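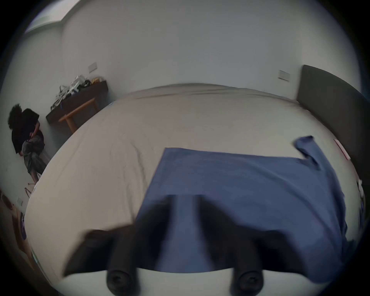

5.3 Failures while spreading cloth on a bed

We had expected the hard part of bed making to be the grasp. Most of our early effort went into the finger tips, and by July we were rather pleased with them. What gave us the most trouble in the end was a fault in how the policy judged its own progress, and we would like to go through it at some length, as other groups may well run into the same thing.

The policy was trained on 3490 demonstrations recorded with the Jallora hand-held gripper in ordinary bedrooms, and then run on the Grarberg arm. We held 200 test trials. In 22 of them the arm stopped early and reported the cloth as flat while a corner was still folded over on itself. Figure 4 shows the work during a demonstration: a blue cloth lies over a beige fitted sheet, and at one of its far corners a strip of the fabric is lifted and folded into a twisted flap. A person sees the flap at a glance and goes back for it. Our policy, we are sorry to say, often did not.

Figure 4. Spreading cloth with the hand-held gripper, seen from the gripper's own camera. The gripper is blurred by its motion and covers part of the near end of the cloth.

We went back over the early stops one by one, which took a good many evenings and a fair amount of coffee. In 16 of them the gripper was passing over the near part of the cloth when the decision was made. The same thing can be seen in Figure 4, where the near fabric is darker and shadowed under the gripper. The stop signal, as far as we can tell, had learned to lean on the straight far edge of the cloth and to pay little heed to the corners – a habit that served it well enough on the thicker blankets of the Pruvodex set, where folds of this kind seldom formed.

The remedy we settled on is a plain one. Before it may report success, the arm now backs away from the bed, waits for the view to settle, and checks each corner separately. This makes every trial longer, and we have not yet tested it on patterned fabric.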